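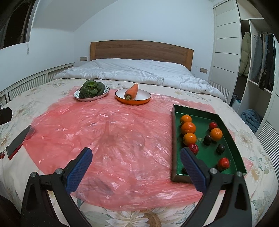 Bok choy and a carrot, each on its own plate, with the tray of fruit alongside.

How to Keep Bok Choy and Carrots Crisp for a Week
By Ilse Hagedorn
Dec 1, 2021

I used to throw away a shameful amount of produce. I'd come home from the market in high spirits, push everything into the bottom drawer, and find it again days later in a state I won't describe before lunch. My neighbor Rosemarie finally took pity on me (she grew up over her parents' grocery store and has strong opinions about drawers), and most of what follows I learned at her kitchen table in November, over a great deal of coffee.

What you'll need
Clean dish towels, a roll of paper towels, a couple of roomy bags or lidded boxes, and a deep container for the carrots. Old ice cream tubs do very nicely!

Step 1: Sort before you put anything away
Spread your shopping out somewhere with good light and look it over. Anything bruised or split goes in a bowl for tonight's supper. One soft spot will spread to its neighbors faster than you'd think, so be strict with yourself here, even if you paid good money for it.

Step 2: Bok choy
Leave the head whole and don't wash it yet. Pull off any yellow outer leaves, wrap the head in a dry paper towel, and slide it into a bag with the top left a little open. It goes in the crisper drawer with the vent set to high humidity. Check the towel after a day or two and swap it if it feels damp. Mine usually keeps for 7 days this way, though the baby kind gives up sooner.

When you're ready to cook it, separate the stalks and rinse them well down at the base, where the grit likes to hide.

Step 3: Carrots
If your carrots came with their leafy tops, cut them off as soon as you get home — they go on drawing moisture out of the root. A bit of stem is fine to leave. Lay the carrots in your container, cover them with cold water, put the lid on and refrigerate. Change the water every 2 days or whenever it turns cloudy. A carrot that has already gone bendy will often perk up overnight in the same cold bath, so don't give up on it too soon.

Step 4: Keep the fruit away
Apples and ripe pears give off a gas that yellows leafy greens and can turn carrots bitter. I keep fruit in the other drawer, or out on the counter if we'll eat it soon.

Next time I'll write up Rosemarie's way with celery, which involves foil and a fair bit of muttering.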